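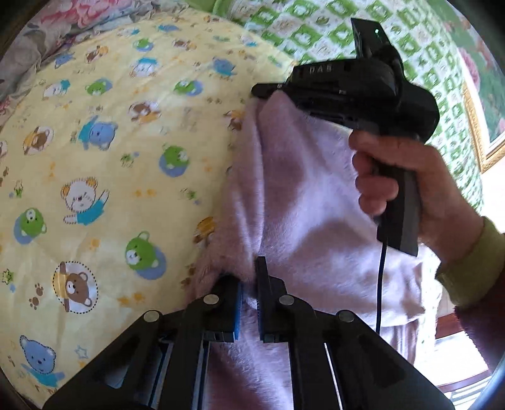 Two hand-held grippers on a plush blanket, one holding a raised corner.

Equipment plan: second round of hand-held grippers

The budget request for the next round of hand-held grippers closes at the end of April. Theresia Pfister has the draft, and the main points are set out below so that each site can check its own lines before the request goes in.

Camport currently runs four pairs. Nendbridge runs three and borrows a fourth when bedding and laundry tasks overlap. The proposal is to buy 14 additional pairs, split eight to Camport and six to Nendbridge, with delivery in two lots. Spares are ordered with the first lot. Last year they were ordered separately and arrived seven weeks after the units.

Two quotes are in hand. Hofstetter offers a lower unit price but charges for calibration at intake and again after any jaw replacement. Pelladetti includes the first calibration and prices a complete pair, with cables and carrying case, at 1626 before tax. The Hofstetter figure comes out slightly higher once one jaw replacement per pair is assumed. Alper Avcı considers one replacement per year a low estimate for fabric work, and the maintenance log supports him. The draft uses two.

Consumables are the line most often underestimated. Jaw pads were budgeted at 120 for the past year and the two sites used 204. Most of the overrun came from thick pile and quilted items, where operators squeeze harder and regrip more often. Pads worn past the mark must be changed before a session, so a shortage stops work outright. The new request carries pads as a separate line with a reserve.

Cables are the second item. Over 34 sessions were cut short by a connector fault at the handle. Both suppliers now offer a strain relief as an option — it is cheap and should be taken on every unit. Existing handles can be retrofitted on site in a few minutes with a hex key.

Storage and computing are not in this request. Each added pair running full days will need disk space at the site and more upload time overnight. Nendbridge is already close to its limit in the evening window. A separate note on this will follow once the delivery dates are known.

Site leads should send Theresia three numbers: planned sessions per week by task type, pairs out of service at present, and pads in stock. Please count opened packs as well. Requests for other jaw shapes go to Alper with a short statement of the task — narrow tips are available from Pelladetti only and add two weeks to the lead time.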